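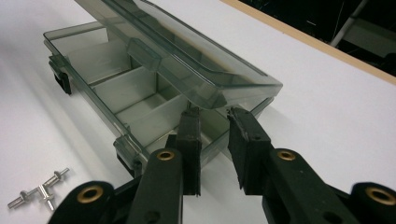
Lunham library to lend out boxes with nothing in them

December 23, 2023

Lunham Library already lends cake tins, a carpet cleaner and a telescope that is always out. From the first week after the holidays it will also lend small plastic boxes, empty, to anyone with a library card and a kitchen drawer they would prefer not to discuss.

The boxes are the sort of divided organiser usually seen in sheds, with a see-through grey body, a hinged lid and clips to hold it shut. The library has bought 63 of them from Zollamar, the storage shop on the Bistidlow road, and will hand them over at the front desk for three weeks at a time. There is no charge. There is a waiting list, which opened on a clipboard before the boxes had been taken out of their cartons and had gone over the page by lunchtime.

The idea came out of the library's suggestion book, where an unsigned entry in December asked why a person could borrow a sewing machine but had nowhere to put the bobbins. Somebody else wrote "hear hear" underneath. A third hand added a complaint about the parking, but the first two were taken as public demand.

The plan is that a borrower takes a box home, sorts a drawer into it, lives with the result and then decides. If the system suits the household, they can go and buy a box of their own and bring the library's one back. If it doesn't, the contents go back in the drawer and no money has been spent. The library notice calls this "try before you tidy" and asks that returned boxes be clean, dry and free of other people's batteries.

Batteries come up a lot in the notice. So do loose pills, fish hooks and anything that used to be alive. Beads are allowed, although borrowers are asked to close the clips before walking anywhere with them, a line the children's librarians are understood to have insisted on after the craft morning at Bistidlow Hall. Beads from that morning are still coming up in the vacuum cleaner.

Not everyone is convinced. The hardware counter at Ehlers, across the street, has put a row of empty jam jars in its window with a sign saying they have been doing the job for years and you get the jam first. Ehlers is also selling divided boxes, a shelf below the jars, so the shop appears to be keeping its options open.

There has been some grumbling at the council too, where the $326 set aside for labels and a label printer drew more questions at the December meeting than the roof did. The meeting heard that masking tape and a pen would do. It then heard, at greater length, about masking tape that falls off in summer and leaves you with a box of unidentified screws. The money was passed, and the printer has already been used to label the printer.

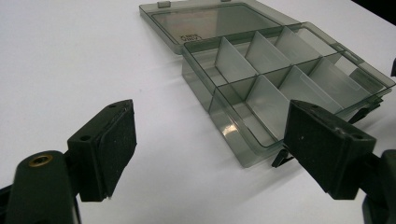
Choosing which box to buy took the library most of a month, mainly because every member of staff turned out to have a different drawer in mind. The sewing group wanted something shallow, the homework club wanted something that could be seen into, and the seed swap wanted as many sections as it could get without having to put on glasses. The pick was a long, low tray with a divider running lengthwise down the middle and four compartments on either side, and a lid that folds right back and lies flat on the table behind it. Eight sections were felt to be enough for most households. The seed swap has asked for it to be recorded that tomatoes alone would fill them.

A trial run was held last week in the reading room, with staff bringing in a drawer each from home. The results were mixed. Sewing things went in easily, and so did stationery, apart from a stapler that had to be left out. The kitchen drawers were harder. Most of them held a layer of elastic bands, a layer of takeaway menus and a key that didn't belong to any door now standing, and after an hour the keys had a compartment to themselves. They are being kept behind the desk in case anyone recognises one.

The smoky plastic got a fair hearing as well. Its supporters say you can tell what's in a compartment without opening the lid, and that the grey tint is kind to the view. One camp still wanted clear plastic and was told that clear plastic shows dust. The other wanted solid colours, and was told that a solid box is only a drawer that can be lost.

Borrowers may have one box at a time, on an ordinary adult card. Children can borrow on a parent's card, and the desk will take the parent's word for whose marbles they are. Late boxes will not be fined, but the borrower goes to the bottom of the list, and at present the bottom of the list is a fair walk. Boxes can be collected from 10 am and must be back by 3 pm on the day they are due, so they can be wiped down and checked before the next person comes in.

The library is closed over the holidays and the after-hours chute is open for books only. Boxes don't fit through it. Cake tins don't either, and the notice on the chute about cake tins has now been up long enough to need replacing, a job expected to go to the new label printer.

Anyone wanting to join the waiting list can do so at the front desk in Lunham or at the Bistidlow branch on its open mornings. Bring your card. Please don't bring the drawer.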